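I Miss the Guy Who Used to Ruin My Wednesday Nights

I have a confession to make. For the last two seasons of Trudamska I kept watching a show I didn't enjoy, purely to hear what Tudor Olteanu would say about it the next morning. He wrote the weekly recaps for Celtuvell, 485 words apiece (they had a strict limit, and he complained about it constantly), and he was meaner and funnier than anything the writers' room came up with. When a character got shot in the season three finale, I felt nothing. When Tudor called it "a mercy for the actor," I laughed so hard my tea went everywhere.

Celtuvell dropped its recaps in March. No farewell column, just a new menu at the top of the site with one fewer word in it.

I know how this sounds. Recaps were always a silly form. You watched an hour of television and then read a stranger telling you what happened in it, and half the time they got the names wrong! My sister used to ask why I needed it explained to me. I didn't. I wanted company, and I wanted to argue with somebody who had been paying closer attention than I had.

The trouble is what we got in their place. Go look for something about last week's Nistor. You'll find a piece titled "Nistor Ending Explained," another titled "The Nistor Ending, Explained," and a third one that spends seven paragraphs telling you Nistor is a drama about a shipping family before it gets to the ending. Not one of them has an opinion. I read all three on my phone in bed and came away with no idea whether the people who wrote them even liked the thing.
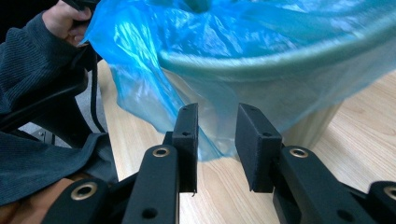 A blue bag over the bin, a hand gripping its upper edge.

Part of this is how the shows come out now, I'll grant you that. Drostier put up all eight episodes at once, and what's a recapper supposed to do with that? Write eight columns overnight? By the time anyone had a decent thought about episode two, my coworkers had finished the whole season and were on to a baking contest. I started it on a Friday and by Monday I was the slow one. We never really talked about it at all, apart from Sebastian Ilie telling me the ending by the elevators (I'm still mad, Sebastian).

But Trudamska was weekly! Nistor is weekly! People have seven whole days to chew on those, and they want to. The comments under Tudor's last finale recap ran past 400, and I read every one of them over a long lunch. There was a woman who signed herself Pouran Jalali and posted corrections about the courtroom scenes, very polite, very deadly, and a little fan club grew up around her. All of that disappeared along with the column. Try clicking the old links, you get the home page.

I asked a friend who works in web publishing why anybody would throw that away, and she said 400 people chatting is lovely but it doesn't pay for a writer. Fine. I'm sure she's right about the money. I still think a site that covers television ought to have one person on staff who watches it and gets annoyed.

There are bits of it left if you hunt. Lăcrămioara Dobre sends out a newsletter on Thursdays where she goes through Nistor scene by scene, with a long grudge against the costume department that I look forward to all week. She thinks the uncle is the best thing on the show. She is wrong, he's a lamp with a mustache, and I've written to tell her so twice. She wrote back both times, at length, with timestamps.

I pay for that one. I'd pay for Tudor's too, if he'd start it up again. Tudor, if you're reading, the new season of Trudamska is terrible and they've brought back the twin.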